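Where Does It Go? Sorting the Electronics Cupboard at Nesturau

Project report, Workshop Practice 2
Group members: Eun-ji Cho, Han-gyeol Yang, Bit-na So
Supervisor: Socorro Escobar
Submitted March 23, 2023

1. Background

The electronics cupboard in the Nesturau workshop has been growing since before any of us enrolled. It holds leftovers from past student projects, donations from a repair shop in Clorkville that closed, and one drawer labelled MISC that contained only smaller boxes labelled MISC. First-years are told that parts are "in the cupboard." This is true in the way that it is true to say a book is in the library.

Our brief was to sort the cupboard so that a student who had never opened it could find a named part in under two minutes. We were given a budget of 70 dollars, the use of the back bench, and whatever bins we could scrounge. Ms. Escobar added one condition, that nothing be thrown out without her signature. We thought this was excessive until we met the drawer of ribbon cable.

2. Choosing the categories

Han-gyeol wanted to sort by function: things that move, things that light up, things that sense, things that do sums. Eun-ji wanted to sort by physical shape, on the grounds that a person rummaging in a bin is mostly using their eyes and fingers. Bit-na wanted to sort by which project the part had come from, and was outvoted.

We tried function first. It worked well for motors and badly for everything else. A relay moves, but nobody looking for a relay thinks of it as a moving thing. A bare circuit board could do any of the four jobs or, in several cases, none. We spent most of one afternoon on whether a buzzer counts as moving, and the minutes of that meeting are not attached.

In the end we used a mixed system. Each bin got one family of parts, and where a bin had a built-in divider we used the smaller side for coils and actuators and the larger side for boards. Eun-ji's argument was that these are the two things people most often tip out onto the bench together, so they may as well live next door to each other.
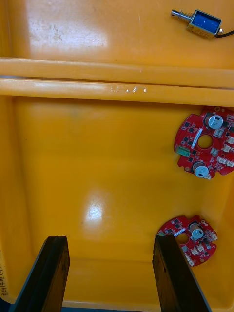
The smaller side turned out to be the easier one to keep tidy. Solenoids are awkward to stack and their leads catch on everything, so a shallow space suits them and discourages anyone from adding a second layer. Boards are worse behaved. The round ones in particular slide to whichever wall is lowest, and our bench is not level. We measured the slope as part of this project and reported it to the department, who thanked us.

3. Labels

We bought a label maker for most of the budget. The tape it came with stuck beautifully to paper, to our sleeves and to the label maker. On glossy plastic it lasted until the first warm day. Sun-ja Tak, the workshop technician, watched us relabel the same row twice before mentioning that she had a drawer of paint markers.

Our second round of labels was therefore done by hand. Handwriting was a fresh source of conflict. Bit-na's capitals were judged the most legible and she was given the job permanently, which she has asked us to record as being against her will.

We also made a paper index, taped inside the cupboard door. It lists every family of parts alphabetically with a shelf letter. We looked at using the Jang inventory software the department already pays for, but it wants a unique code for each item and has a limit of 3000 entries. We had loose resistors to consider.

4. Testing

We asked classmates from the Flodmont stream, who use a different workshop, to find parts from a list we wrote. Each person did one search before the index went up and one after. Finding a board got noticeably quicker. Finding a solenoid got quicker for those who knew what a solenoid was. One tester read the index carefully, went to the correct shelf, took down the correct bin and then asked us what he was looking for.

This exposed a gap. Our index assumes the reader knows the name of the part. We have since added small pencil sketches beside the less obvious entries.

5. What we would change

Start with the labels, or at least with the right pen. Settle the categories by sorting one shelf before arguing about all of them. Level the bench.

We would also leave a bin deliberately unassigned. Every person who used the cupboard during testing had something in their hand they didn't know where to put, and most of them put it in with the ribbon cable. Bit-na has proposed calling the new bin MISC. The vote is in October.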